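Britside two-arm packing bench: set-up guide
Section 3. Sharing the bench with the arms

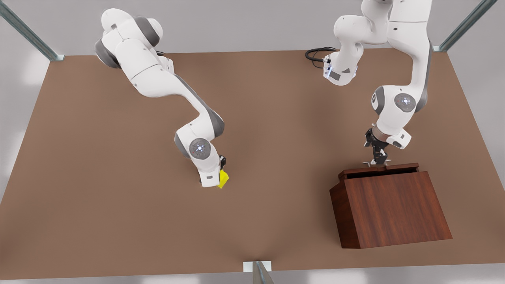 3.1 Before you begin

Please read this section through once with everyone who will work at the bench, including the people on the late shift, who so often get handed a new machine with no more than a cheery wave. The Britside takes over the picking up and putting down. It leaves you the checking, the topping up and the deciding, and most packers find that takes a week or two to feel natural.

You will need your site code (2693 if you are at Plosholm) and the practice job called Box and Block, already loaded in Gridberg, the control program.

3.2 Running the practice job

1. Agree who is bench lead for the shift. Only the bench lead starts and restarts the arms, however many willing hands are nearby.

2. Open Box and Block in Gridberg and enter your site code. The practice job uses a small yellow block and a wooden box, with one arm for each.

3. Look along the tabletop between block and box. Keep that stretch clear of pens, labels and mugs – especially mugs.

4. Set the speed to 20 per cent and leave it there for the whole of the first shift, even if it feels painfully slow.

5. Stand back from the table, say "starting" out loud, and press Run.

6. Let the job go through 3 times without stepping in. Write down anything that made you want to reach forward, as we would dearly like to know.

Caution: never put your hands under either gripper while a job is running or paused. A paused arm can start again. Press Stop and wait for Gridberg to show "At rest" before you reach in.

Note: "right arm" and "left arm" always mean the robot's own right and left. If you stand facing it, they will seem the wrong way round, and it is quite all right to stick a label on the bench until you are used to it.

3.3 Changes to your working day

Packers at the bench now swap places every 2 hours, between watching the arms and filling the trays. Kiều Mai, who led the change at our Tlapale site, asks that the swap be kept even on busy days – watching is tiring work, though it may not look it from across the room.

Your old packing targets do not apply at this bench. New ones will be talked over with each team in September, so do bring your notes from step 6 along.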